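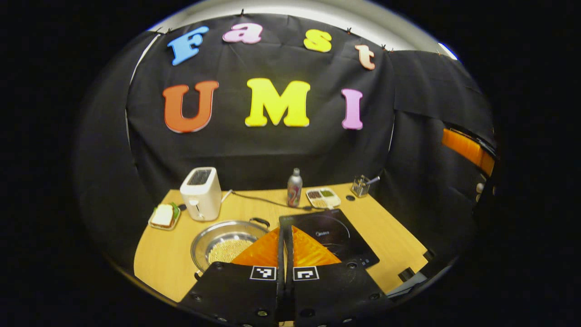

4 min read

Notebook, May, bench 2. Started 9:40.

Purpose of today: to find out if the policy fails because of the motion or because of the timing. Apolinar thinks timing. I was thinking motion until this morning, now I am less sure.

Setup is the kitchen table, same as for the last batch. Toaster at the back left with the sandwich plate in front of it, pot of grain left of centre, Midea cooktop to the right of the pot, bottle and the compartment tray behind. I left the black cloth with the "Fast UMI" letters where it was. Arsen asked if it should come down so that the network does not learn the letters as a landmark. It is a fair question, but if I remove it now I change two things at once, so it stays until this comparison is finished. Written here so we do not forget.

Collection is hand-held only, no arm on this bench today. Fingers with the orange pads, one marker on each finger. Opening width is computed from the distance between the two markers, as before.

Method

The dataset before today has 2,947 demonstrations in total, all of the kitchen tasks together. For the comparison I take a subset of 2,000 and train twice with the same seed:

Run A: image and gripper width are paired by the nearest time stamp, like we always did.
Run B: image and gripper width are paired after shifting the width by a fixed delay, measured per session.

Everything else is equal. The name of the config is lokine_delay, in the Lokine folder on the shared disk. Please do not edit it while the runs are going, copy it first.

To measure the delay: before each session close the fingers fully, wait, open fast, close fast, five times. The width curve has a clear edge and so does the image. The difference between the edges is the delay. I wrote a small script for this, it takes the median of the five. In the old sessions we did not do the open-close at the beginning, so there I used the first closing on an object, and this is worse, because the edge is softer when the pads press on something. I mark these sessions with "soft" in the table.

Observations

10:25. First session of the day gives 37 ms. Repeated without restarting, the same value. Restarted the recorder, and now it is different. So the delay is not a property of the hardware only, it depends on how the recorder starts. Apolinar was right to ask for the measurement per session and not one time for all.

11:10. Closed position: when the fingers are together the width reading should be zero and it is slightly negative. Old calibration, probably from before we changed the pads. Redid the calibration, the old file is kept with the suffix _old. Sessions before 11:10 must be corrected by the offset. I did it for today only.

11:50. The cooktop glass is glossy and I worried for the tracking. Trajectory looks fine when there is the rest of the table in view. When I go low and close above the glass there is a small jump in two of the episodes. I rejected both. Maybe Tsegaye filter could save them, but I prefer to collect again than to repair.

Collected 135 new demonstrations by the end of the day, all with open-close at the start. These are not in run A and not in run B, they are kept for validation.

First numbers

Both runs are not finished. On the validation set, the error of the predicted gripper width is lower for B from early in training, and the difference is mostly in the frames just before the grasp. The position error is almost the same for both. This fits the timing explanation, but validation error is not success on a robot, and we were already wrong one time with the Wodimness task, where the nice curve meant nothing. So no conclusion before the real trials.

Also the "soft" sessions: if I look at them alone, B is not better than A. Either the delay estimate there is bad, or the effect is smaller than I think. I need to separate these two.

To do

- Let both runs finish, do not stop early even if B looks good.
- Ask Arsen to repeat my delay measurement with his own hands, to see how much depends on the person.
- Apply the width offset to the older sessions, if we can find when the pads were changed. Lotance sheet may have it.
- Run C with random delay, as a control. If C is also better than A, then my explanation is wrong.
- Take the letters question again after this.

Stopped 18:15. Recorder log copied to the shared disk, table left as it is - please do not move the pot.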